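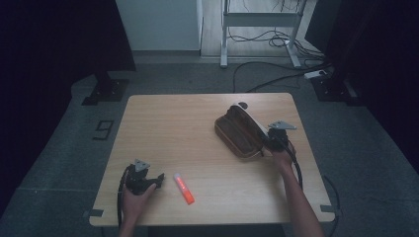
Chapter 9
Looking After a Hand-held Gripper Station

What you need before starting: chapter 5 (fasteners and thread care), the section on cable runs, and a bench you can leave untidy for a morning. A finger block off a spare gripper helps if your workshop has one.

Most of this book is about machines bolted to something. This chapter isn't. The hand-held gripper is moved by a person, held in a fist, put down, picked up, knocked on table edges and put down again. No controller to complain when a joint goes stiff. The operator just squeezes harder. So faults creep in slowly and the maintenance has to be done by the calendar and by eye.

The station we use all through the chapter is number 3694 at the Pradholm training workshop. Two Delik grippers, one for each hand, one table. Gudrun Nordin set it up and wrote the first service sheet, a single side of paper, and I have stolen from it freely. Pylyp Kovalchuk did the pad changes and kept the log. Where the two of them disagree I've said so.

9.1 The parts that matter

Fingers. The two blocks that close on the object. Screwed to the arms, so they come off for work on the bench.

Pads. Thin, soft, stuck to the inside face of each block. They do the gripping. They are also the part that wears fastest, by a long way.

Arms. Carry the fingers. Each one swings on a pivot, and the pivot wants to be snug but free.

Mounting plate. Flat, on top of the body. Anything fixed to it has to sit square, and it gets used as a handle by people who should know better.

Cable. One per gripper. Treated badly everywhere I have ever worked.

Learn these five names now, the service sheet uses them without explaining. Old hands at Pradholm say "jaw" for finger and arm together. Fine in conversation, no good in a log. "Left jaw loose" could mean three diffrent jobs.

9.2 Setting the station up

Table first. It should stand steady and stay where it was put. Mark the working area with small bits of tape at the front corners and check the tape at the start of each week – it lifts, it gets dragged, someone wipes it off. Tape on the floor for the station number, same treatment.

Cables next. Each cable leaves the gripper, makes a loose loop off to its own side of the table and goes down to the floor. Left cable to the left, right cable to the right, never crossed. The loop is slack the operator uses up when reaching. Too short and the cable tugs at the body every time the hand goes to the far edge. Too long and it trails across the work and catches on things. Try it with your own arms: reach to the far corners, then cross your hands over. If you feel a pull, let out more.

Power strip on the floor, well to one side, where feet don't go. Spare length in wide coils. Not tight ones, and not jammed under a table leg.

Test objects last. You want one soft and one hard. A zipped pencil pouch does well for the soft one, gripped by its edge. A glue stick or something like it for the hard one, because it will roll if the fingers meet it unevenly. Keep the same objects from week to week. Kovalchuk once lost a whole Sunday to a "weak" left gripper after the test pouch had been swapped for a shinier one.

9.3 Reading the pads

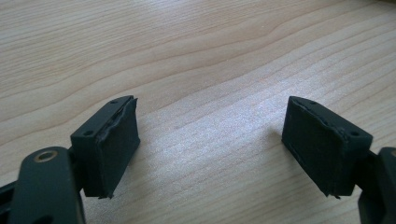 Pads fail at the edges long before they fail in the middle. The face you look at first, the flat part, can seem perfectly usable while the border is letting go of the block. Run your eye along the top of each pad and then down to the lower corner. The pair shown have gone in both places: the upper edge has lifted and curled along its length, worse on the left finger where it stands up in a wavy ridge, and at the bottom there's a frayed tip on one side and a small torn flap on the other. Log that as "both pads, top seam and lower corner". Then change them.

Both, always. A new pad facing an old one is a different thickness and a different grip, and the object twists as it closes. Nordin would let a single lifted corner go another week if the face was sound. Kovalchuk wouldn't. I'm with him, pads are cheap.

Don't trim a lifted edge with a blade and call it done. The trimmed bit leaves bare block exposed at exactly the spot where thin objects get pinched.

And don't press it back with your thumb. It sticks for the length of an inspection.

9.4 Changing a pair of pads

Gripper unplugged. Fingers open.

Take the finger off its arm, screws into a dish. Mark the block left or right on the outside before it leaves your hand. They look alike on a bench.

Peel the old pad from the lifted end, slowly, low angle. If it tears, start again from the other end. Scrape what is left with a plastic scraper. Steel marks the block and the next pad will never sit flat over a scratch.

Clean with the wipe in the pad kit. Let it dry. Properly dry, go and do something else.

Lay the new pad from the inner end outwards, no stretching. A stretched pad shrinks back over the following days and there's your lifted seam again. We use the Caltance pads with the backing already on. The Dunne ones want a separate glue and a clamp, see the end of the chapter for those.

Weight on top, leave it overnight. Refit in the morning, screws in loosely, close the fingers on a strip of card so that the two faces line up, then tighten.

9.5 While the fingers are off

Good moment to look at the pivots. Wiggle the arm side to side. Any knock, write it down. Look at the ring in the pivot hole for dirt and for bright scratches on one side only, which mean the arm is running skewed. Wipe, don't oil, unless the sheet for your model says oil. Oil travels and it will find the pads.

Dust on the blocks is normal. So is light scuffing. A chipped corner isn't, and the block gets replaced.

9.6 How often

Look at the pads every morning. Change them at 1000 closes or at the first lifted edge, whichever turns up first. At Pradholm it was nearly always the edge. Cables every week, by hand, feeling along the whole length for flat spots. Pivots whenever the fingers are off.

Write it in the log before you plug in again. Station number, side, part, what you did, initials.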